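**Visit to the show kitchens at Dandstead, January 14, 2026**

We came from Sarnance by the early bus and were at the door before opening. The Pfeiffer hall has 4 kitchens on the ground floor, and visitors may walk in them freely and open the drawers.

The first two were too dark for my taste. I stayed longest in the one called Grellico, which is all white, with marble-patterned walls. I liked that the dishwasher is close to the sink — at home I must cross the room with every plate. The sink has two basins, and the big one is deep enough for my soup pot, I think. I asked for the price of the sink alone and was told 974, without fitting.
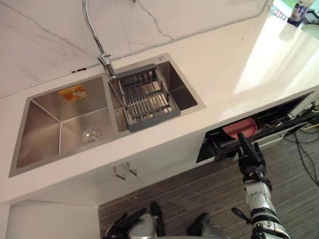 *Grellico kitchen: double sink with draining rack, dishwasher with a pink-red plate.*

After this we had tea upstairs and took the bus back in the afternoon.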